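Graduate School > Current Students > Funding and Appointments > How to Apply for a Teaching Appointment

Overview | Eligibility | Forms | Deadlines | Contact

How to Apply for a Graduate Teaching Appointment

Graduate students in good standing may apply for a teaching appointment in any department that has posted an opening. These instructions cover appointments for the spring term. Students who already hold a research fellowship should first read the rules on combined funding.

Step 1. Confirm your eligibility

Applicants must have completed at least 6 graduate credits and must be enrolled full time during the term of the appointment. Students admitted with conditions become eligible once the Graduate School has cleared those conditions in writing. 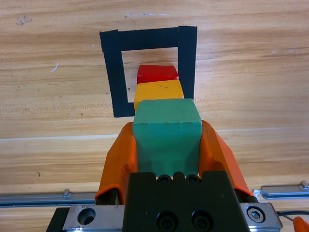
Course descriptions for the coming term are posted by each department in the Derex portal. Read the description in full before choosing a course, and note the contact hours, the grading load and any required training. Laboratory sections often ask instructors to prepare materials ahead of class, which may be as modest as colored wooden blocks and a square marked in black tape on a tabletop. Preparation time is paid and counts toward the weekly limit.

Step 2. Prepare your documents

Each application must include:

- a current résumé of no more than two pages
- an unofficial transcript
- a statement of teaching interests
- the name of one faculty reference

The statement should name the course you wish to teach and describe any earlier experience as a tutor, grader or instructor. Applicants without teaching experience may describe other work with students or the public.
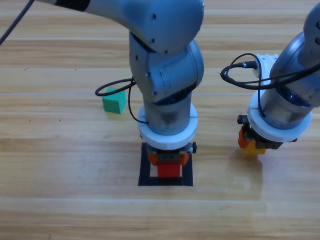 Two robot arms over a wooden tabletop.

Step 3. Submit the application

Sign in to Derex and open Form 1359. Enter your student number, select the department and upload your documents as a single file. Forms received after 5:00 p.m. on the closing day in December are held for the following term.

Applicants for the Havlíček Teaching Award must also check the box on the second page of the form. The award is open to first-time instructors only.
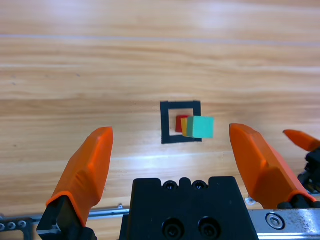
Step 4. Respond to an offer

Offers are sent to your university email account. You must accept or decline within the period stated in the letter. An offer that receives no reply is withdrawn and passed to the next applicant.

Questions about an offer should be directed to Shoaib Talpur, Assistant Registrar for Graduate Appointments.

Contact: Office of Graduate Appointments, Stiken Hall, Room 78, ext. 3684 | © Graduate School | Back to top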